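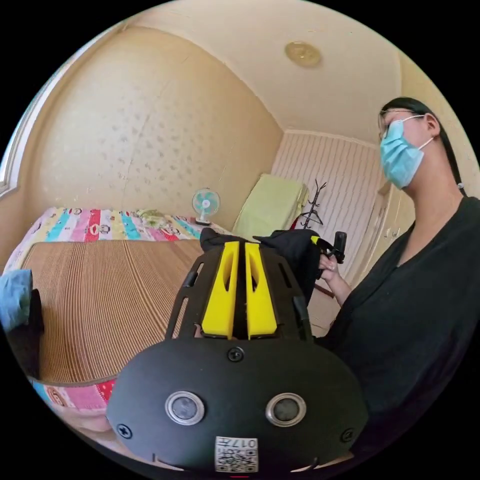 *Abb. 1: Greifer mit zwei gelben Fingern, Aufkleber 017.*

**Seminar Digitale Öffentlichkeiten, Handout zu Sitzung 4: Fans, Foren und das Recht am eigenen Text**
Shuzhen Kong, Stand 2025-12-21

## 1. Ausgangsfrage

Wem gehört eine Geschichte, die viele Personen in einem Forum zusammen schreiben? Wir besprechen dies am Fall Melis. Melis ist ein Archiv für Fanfiction zu der Hörspielserie »Cunero«. Im September hatte es 2242 Texte, davon wurden 112 von mehr als einer Person verfasst.

## 2. Begriffe

- **Bearbeitung:** Ein neuer Text, der von einem älteren Werk abhängig bleibt. Für die Veröffentlichung braucht man in der Regel eine Zustimmung.
- **Pastiche:** Im deutschen Recht steht es in § 51a UrhG, neben Karikatur und Parodie. Die Grenzen sind umstritten, bitte vorsichtig formulieren.
- **Hausregeln:** Was die Gemeinschaft selbst verlangt, zum Beispiel die Nennung der Vorlage am Anfang des Textes.

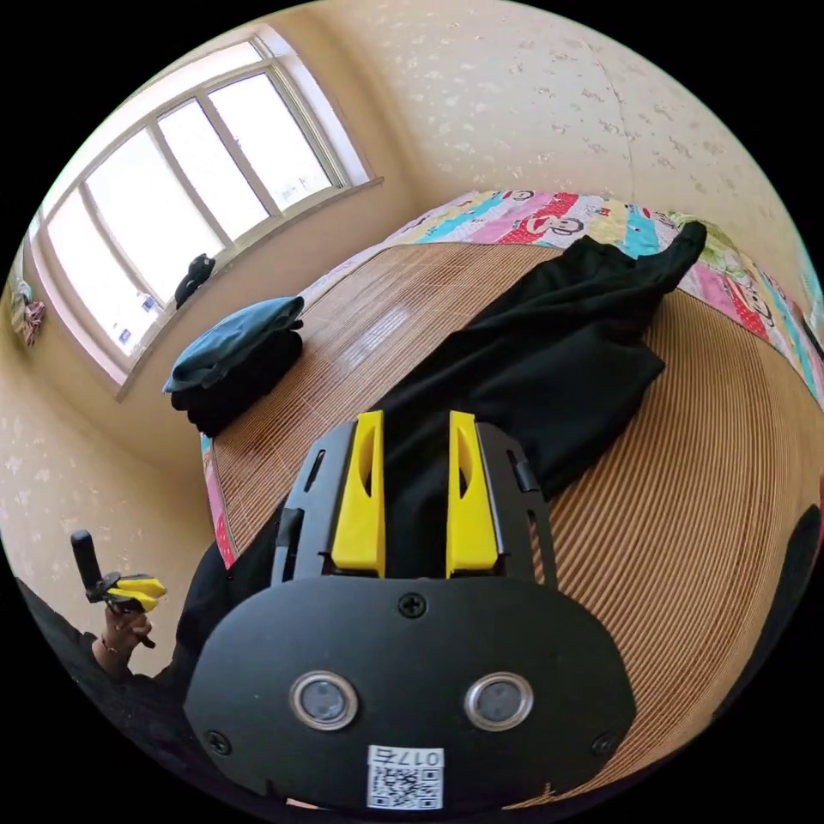
Die Hausregeln sind für uns besonders interessant. In Melis dürfen Kommentare bis zu 1000 Zeichen lang sein, und wer einen fremden Text weiterschreibt, muss vorher fragen. Das Gesetz verlangt oft etwas anderes als die Hausregel, aber die Mitglieder halten sich meistens an die zweite. In meinen 13 Interviews kannte nur eine Person den Paragraphen.

## 3. Der Streit um Clesis

Clesis ist eine Nebenfigur. Eine Autorin mit dem Pseudonym Amitz hat ihr eine Vorgeschichte gegeben, die später von anderen übernommen wurde, zum Teil ohne Nennung. Lesen Sie den Diskussionsfaden im Kursordner und achten Sie auf diese Punkte:

- Wird mit Recht argumentiert oder mit Höflichkeit?
- Wer darf moderieren, und woher kommt diese Befugnis?
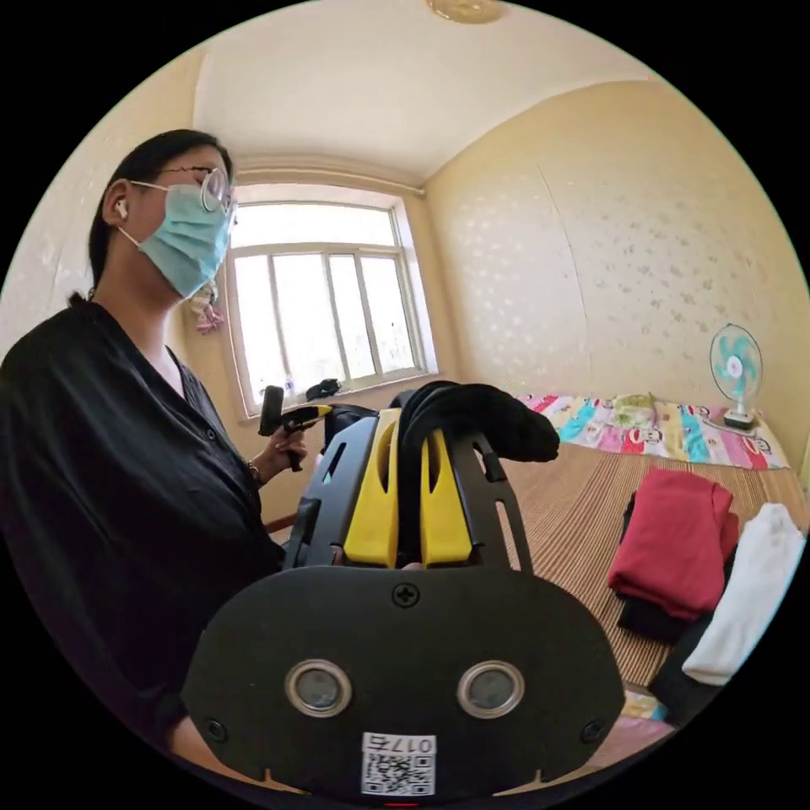 ## 4. Aufgabe bis zur nächsten Sitzung

Schreiben Sie eine Seite über eine Hausregel aus einem Forum, das Sie selbst kennen. Zitate aus Foren bitte nur sinngemäß wiedergeben, ohne Benutzernamen.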